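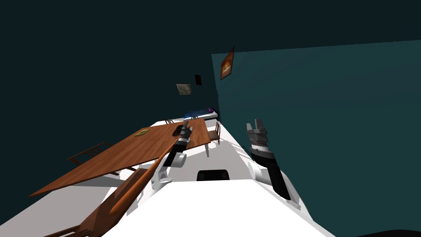

So the September 2024 numbers are in, and I have been grinning at my laptop like a goof ever since!

Quick catch-up if you skipped the April post. Marleny Palomino and I have been poking at one question in our simulator, Ferden: if you train a two-armed robot to tidy a dining table from demos, does it matter whether the demos all start from the same pose? Our first policy, Reltard, learned from 900 of them, and every single one began with the arms in the same spot. It looked great until you nudged the base a little to one side, and then it reached for where the table used to be. Sigh.

The new one is called Zoubi (Marleny picks the names, I just type them). Same network, same training time, but only 200 demos, and for each one we shuffle the base position, the camera tilt and where the stuff lands on the table. Some of those starting views are pretty wild. I got a little seasick going through them.

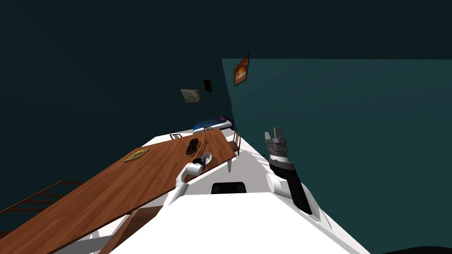 Left gripper down by the white bowl, right arm up out of the way.

Bowls were the thing I was most worried about. They're shallow, they sit close to the edge, and the old policy loved to come in too low and shove them. On the shuffled test rooms Reltard failed 33 more episodes than Zoubi did, and most of that gap was bowls. Books are still a pain for both. A flat book on a flat table gives the fingers nothing to grab, and I don't think any amount of shuffling is going to fix that.

Damian Sowa asked whether we're just seeing the camera tilt do all the work, and okay, fair question. We ran it with tilt only and got part of the gain back, but I only had 2 seeds for that run, so please don't quote me on it yet. More seeds are cooking now.

Next up is the right arm. It mostly parks itself in the air while the left one does the job, and I'd love to see it pitch in (hold the book steady, maybe?). Marleny thinks we need new demos for that. I think we can get away with mirroring the old ones. Loser buys lunch at Trukudley.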